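Search this site Go

Print this page | E-mail this page

Introduction to Robot Manipulation
Handout 9: Notes on the demonstration visit to Honolix, Belville

These notes cover the Thursday visit and the part of the lecture that followed it. Read them with Handout 8 (grasp types). Students who missed the visit are responsible for the material here, excluding the section marked optional.

1. Purpose of the visit

Honolix opens its Belville site to course groups once a term. The part of the site we used is a large hall with furnished sets built into it. Each set stands in for one part of a home. Our group saw the bedroom set, where the work is cloth handling: picking up, holding, moving and laying down garments and bed linen.

The staff were collecting demonstrations. In this method a person carries out the task with hand-held grippers, each fitted with a camera, and the recorded motion is later used to train a policy for a robot arm. No arm is needed during recording. The method was introduced in Handout 6 under the heading "Demonstration without teleoperation."

2. Equipment

The hand-held unit has three parts that matter for this course: the handle, the jaw, and the camera. The camera is mounted so that the fingers stay in view at all times. The lens is wide, and straight edges such as walls and headboards come out bent. The correction is applied after recording, using the calibration procedure given in the lecture.

The fingers are driven through a linkage with two pivots per side. For a given handle travel, the fingertip path depends on the link lengths. Problem 2 at the end of this handout asks for the path in the symmetric case.

3. Task procedure

The Irner protocol, which Honolix follows for cloth, divides a task into stages. The operator finishes one stage before starting the next.

Approach. The jaw is open and aligned with an edge or a raised fold. Approaching a flat region of cloth from directly above usually gives no grasp.

Close. The jaw closes on the material. A thin cloth gives little change in jaw width, so width alone is a poor signal that a grasp has been made.

Lift. The cloth is raised until it hangs free of the surface. Gravity pulls it into long folds, and the shape then depends mostly on where it is held.

Transfer or regrasp. With two grippers, the free jaw takes a second point on the hanging edge. With one, the cloth is laid down and picked up again.

Place. The jaw opens only after the cloth is supported.

A recording session under the protocol is 50 episodes. An episode may not exceed 240 seconds. Episodes in which the operator touches the cloth with a bare hand are discarded.

4. Points raised in the demonstration

a) Self-occlusion. A hanging cloth hides whatever is behind it. In a two-gripper setup, one camera may see the full drape while the other sees only the part near its own jaw. The two views should be treated as complementary, and a policy trained on one of them will not have the same information.

b) Background variation. The sets are not cleared between sessions. Furniture, boxes and packaging may stay where they are. Honolix regards this as useful, on the argument that real bedrooms contain unrelated objects. The counterargument (see Yurchenko, course reader, section 13) is that uncontrolled clutter makes failures hard to trace. Both positions should be known for the exam.

c) Contrast. Dark cloth over a pale sheet is easy to segment. Students should consider what happens when a pale pillowcase is handled over the same sheet.

d) Operator speed. Experienced operators move faster than most arms can follow. Recordings are checked against the joint speed limits of the target arm, and those that exceed the limits are slowed in time or dropped.

5. Optional: time synchronization

Two cameras recording separately need a common clock. The Honolix units are synchronized at the start of a session and checked again at the end. If the offset has grown past one camera interval, the session is re-aligned by hand using a visible event, normally a jaw closing.

6. Problems

1. State two reasons why jaw width is an unreliable grasp signal for thin cloth.
2. Derive the fingertip path for a symmetric linkage with equal link lengths. Assume the base pivots are fixed.
3. A cloth is held at one corner. Sketch the hanging shape, then mark the best second grasp point for unfolding it. Justify the choice.
4. Using the image below, identify which stage of the Irner protocol best matches the state of the cloth.

Contact the department | Copyright, course staff | Back to top
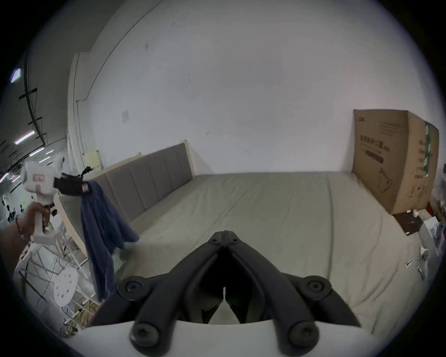 Yurchenko, shown a draft of these notes, replied that section 4(b) puts the case against clutter too mildly: the trouble lies less in the clutter itself than in the lack of any record of it, and a short written list of what was in the set at the start of each session would settle most of the objection.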